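Home | About | Openings | Contact

Bench Hands Wanted, Pirnstead Workshop

Drevonen is looking for two people with steady fingers and a high tolerance for very small things. The work is tabletop assembly: rings, sticks, discs, a white board to do it on. A ring goes where the sheet says. Then you do the next one. We have 789 sets to get through by April, and the rings are no bigger than they need to be.
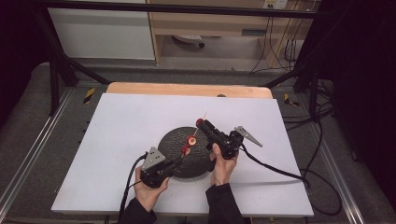 What we're after

Patience, mainly. Good eyesight, or good glasses. Experience with model kits, beadwork or fly tying counts for more than a degree. Humming is allowed, within reason.

Shifts run 13 hours a week, split however you can talk Vy Hồ into splitting them. Pay is $39 an hour, and the coffee is free and tastes it.

To apply, write to Vy Hồ at the Pirnstead office and mention the smallest thing you have ever put together. Please don't mail it to us.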